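**Etwood puts robot shelf-stocking purchase on hold until September**

*Branville wholesaler says it will pay for a trial but won't sign for a full order on the strength of a demonstration*

BRANVILLE – Etwood, the snack and drinks wholesaler, has turned down a proposal to buy five two-armed robots for its Branville depot this year. It will pay for one machine, on hire, for 30 working days, and decide on the rest after that.

The machines are offered by Nesberg and would move bottles between a conveyor belt and display racks, work now done by hand on the early shift.

"We've sat through a lot of sales talks," said Gervásio Cavalcanti, head of purchasing at Etwood. "They tend to cover the price of the arm and skip the price of everything round it. I want to know what the belt costs, what the spare finger pads cost, and who comes out at 5 in the morning when it stops."
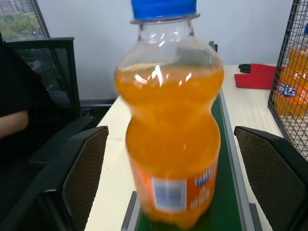
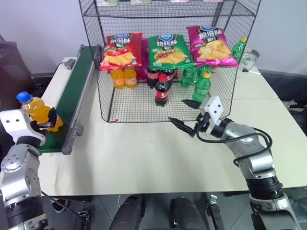

*Orange soda at the conveyor belt: a bottle between the gripper fingers (first picture) and one held just above the belt, with the rack of crisps and drinks alongside (second picture).*

Etwood's budget for the year has no line for robots, and the company does not plan to add one before the trial is over. Hire, fitting and staff training will come out of the existing maintenance budget. Any overspend on fitting will be charged to Nesberg under the terms of the hire.

The trial target is 700 bottles a shift, with every dropped bottle and every call for help written down by depot staff. Nesberg's own test log will not be accepted in its place. The test load will include crisps as well as bottles, although the proposal deals only with bottles. Etwood has asked for a separate price for handling bags and has not yet had one.

Anselmo Furtado, depot manager at Branville, said he would be watching the mixed racks most closely. "A bottle is a fairly kind shape. A bag of crisps isn't, and half of what we send out is bags. If a person has to stand next to the thing all morning, we've bought a very dear colleague for somebody who was managing already."

A competing offer from Godoy, for a simpler single-arm unit, remains open. It is cheaper to buy, but the yearly service charge is higher and Etwood has asked for it to be fixed for the life of the machine. Godoy has been invited to run the same test on the same stock.

No jobs at the depot will change during the trial. Results will go to the Etwood board in September – good or bad – and will be shared with both suppliers.

**Press contact:** Gervásio Cavalcanti, Purchasing, Etwood, Branville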